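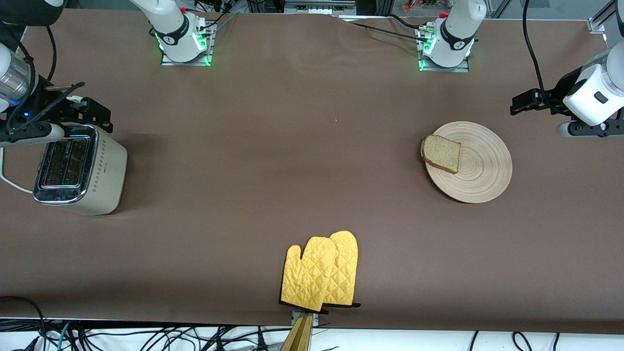 Haris Shehu thinks that toast is not a subject for an open day. He wrote it to me when I told him where I was going: one can show people how bread is baked, or how a knife is sharpened, but to toast a slice everybody knows already, and for this it is not necessary to take a train. I answered him that I would go and then tell him. So this report is in part for him.

The open day of the Ornska kitchen rooms was on 2018-05-10, in Zedelside, which belongs to Flembridge but has its own small station. From the station it is 15 minutes on foot if you go along the canal and 18 minutes by the main road. I went by the canal. There are signs only on the main road, so I had to ask in a shop for paint, and the man there walked with me to the corner to show me the gate.

The entrance was free. You get a paper with the plan of the rooms, and on the back side is the program. I arrived a little after ten and the first talk, about storing flour, had already begun, so I went first to the room that is called Breakfast on the plan.

In this room I stayed the longest. The toaster on the table is the kind that I remember from shop windows when I was young and did not have money for it: cream-white, with round corners, the top from brushed steel and two long slots side by side. On the front there is a column of small dots, only for decoration I believe, and at the bottom a chrome trim that takes the light. I am not a person who looks much at the design of kitchen things, but I would put this one in my kitchen with pleasure, and I would not hide it in the cupboard after breakfast as I do with mine.

With it go a round wooden plate with a slice of bread, and two oven mitts in yellow. The cover of the table is brown, smooth, with a few wrinkles on the far side, and the cream color looks very nice against it. My wife says that I should not write about colors, but I think here it is permitted.

About the wooden plate I had a conversation with a lady who was also visiting. She told me that at home she never puts toast on a china plate, only on wood. On china the warm slice makes drops of water under itself and the lower side becomes soft. I have had soft toast for 40 years and I never asked myself from where the water comes. Since I am back I have tried it with our cutting board, and there is a difference, not a big one. The crust stays hard for longer. In the middle of the slice I do not notice much.

The mitts gave more discussion. Roscoe Pettigrew, who led the talk in the Breakfast room, asked us who uses mitts for toast, and only a few hands went up. He does not say that you must use them. What he says is that people take the toast out with the nails of two fingers, quickly, and then throw it on the plate, and the crumbs go everywhere. With a mitt you are not in a hurry. On the other hand a mitt is thick, and for a small slice it is clumsy, and he admitted this when a boy in the first row said it. For short slices he recommended wooden tongs. Never a fork or a knife, and first pull out the plug if a slice is stuck. He repeated this about the plug maybe too many times, but there were children in the room.

After this he spoke about the bread itself. I wrote down the following, which I hope I understood correctly:

Bread from the same day toasts badly, it is too moist inside. One day old is better and two days old is the best.
The slices should have the same thickness, or you will have one dark and one pale.
Do not turn the button to the maximum for frozen bread. Give it two times on a low number.
Empty the crumb tray. Most of the people in the room did not know where theirs is. (I also had to search for it, it is on the back.)

In the next room the bakery Mujić had a counter and you could buy a loaf or taste a slice with butter. They had brought 100 loaves and when I came back at lunch time the rye was all sold. I took a white one with sesame. It was good, but in my opinion too airy for the toaster, the butter goes through the holes. I would ask for the rye if you go there, and I would ask for it early.

The talk on storing flour I heard at its second time, in the afternoon. It was too long. The room was warm and there were not enough chairs, and the speaker read from his papers. The part about glass jars and paper bags I will leave out, you can find the same in any cookbook.

Better was the washing room, where they showed how to care for wood. You wash it by hand, dry it immediately with a cloth, and put it standing on its edge so the air comes to both sides. Once in a while you give it a thin oil. I asked about the smell of onion and got the answer of lemon and salt, which my grandmother also gave.

Coffee was sold in the yard, in cups with a deposit. The toilets are across the yard and up a stair, so for people who walk with difficulty it is not ideal. There is no place for bicycles inside the gate.

A second open day is planned for December, with the same rooms and also one for soup. I sent the program to Haris. He wrote back that soup is at least a dish, and he asked which train I took.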